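Iris パレット変換ツール README

概要

Iris は、フルカラーの画像を、決められた色数のパレットに変換するための小さなコマンドラインツールです。ドット絵の背景や、古いゲーム機向けの素材を作る人のために書きました。私は日本語が母語ではありませんので、分かりにくい文があれば、どうぞ指摘してください。

同梱のパレットは次のとおりです。

Zulldale:127色。風景と肌の色に向いています。
Brulwood:23色。茶色と灰色が多く、室内の素材に向いています。
Michailidis:4色。携帯ゲーム機風の緑ではなく、青の階調です。

使い方

入力は PNG のみです。JPEG は先に PNG に変換してください。圧縮のノイズが残っていると、平らな面に細かい点が出ます。

iris convert 入力.png --palette brulwood --out 出力.png

ディザの種類は --dither で指定します。none、bayer、diffuse の中から選べます。指定しない場合は bayer になります。bayer の行列の大きさは --matrix で変更でき、初期値は 4 です。アニメーションの素材には diffuse を使わないほうがよいと思います。コマごとに点の位置が変わり、再生するとちらつきます。

色の距離は CIELAB で計算しています。バージョン 2 より前は RGB の単純な距離でしたので、同じ画像でも結果が少し違います。以前の結果が必要な場合は --metric rgb を付けてください。

暗い部分の扱い

暗い色が多い画像では、影の中の細かい差がなくなりやすいです。パレットの一番暗い色に、広い範囲がまとめて割り当てられるためです。--lift という値を 0 から 1 の間で指定すると、変換の前に暗い部分だけを少し明るくします。私はたいてい 0.15 から試します。値が大きすぎると、黒い輪郭線まで灰色になりますので、注意してください。

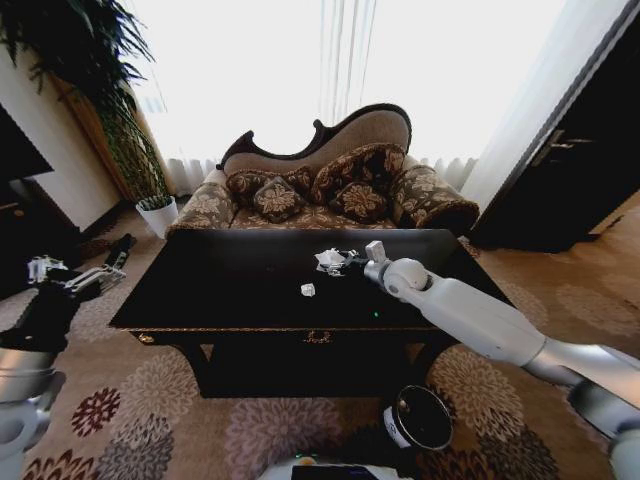 Brulwood で lift を 0.3 にしたら輪郭が全部浮いてしまった、線画だけ別のレイヤーで変換して後で重ねるほうが早い、という意見が課題ページに届きました。この方法は確かに有効です。透明部分のある PNG はそのまま読み込めますので、線画と塗りを分けて保存し、線画のほうは --lift 0 --dither none で変換してください。重ねる作業は、今のところ Iris ではできません。お使いの画像編集ソフトで行ってください。

パレットの追加

自分のパレットは、一行に一色ずつ、16進数で書いたテキストファイルとして palettes フォルダーに置きます。先頭の行は背景色として扱われます。色の順番は出力ファイルのインデックスにそのまま使われますので、後でパレットの入れ替え効果を作る予定の人は、順番を先に決めておいてください。同じ色が二回書いてある場合は警告が出ますが、変換は続きます。

既知の問題

半透明の画素は、完全な透明か不透明のどちらかになります。境目の値は --alpha で変えられます。
とても大きい画像では、diffuse の処理に時間がかかります。手元の機械では、横長の背景一枚でおよそ 23 秒でした。
ファイル名に全角の空白があると、Windows で読み込みに失敗することがあります。原因はまだ調べています。

変更の記録

2022年6月15日:Michailidis パレットを追加。--metric を追加。背景色が二重に書き出される問題を修正。
次の版は7月に出す予定です。タイル単位で色数を制限する機能を入れたいと考えていますが、間に合わないかもしれません。

ライセンス

プログラムは MIT ライセンスです。同梱のパレットは自由に使ってかまいません。作品に名前を書く必要もありません。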